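Zestmont parking permits: new rules from July

Residents' permits in Zestmont move to a single yearly renewal in July. The fee stays at $33, and households may still hold two. Permits bought since January remain valid until the date printed on them.

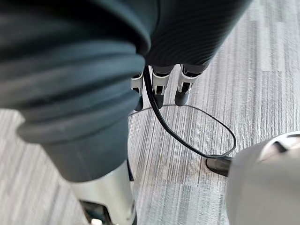

Visitor passes change as well. They now come in books of six – the old single passes can be used up first. Renewal forms are at the Bainbridge Street office, open until 6 p.m.

Questions about disabled bays should go to Beverley Nuttall at the same office. Please have your plate number ready.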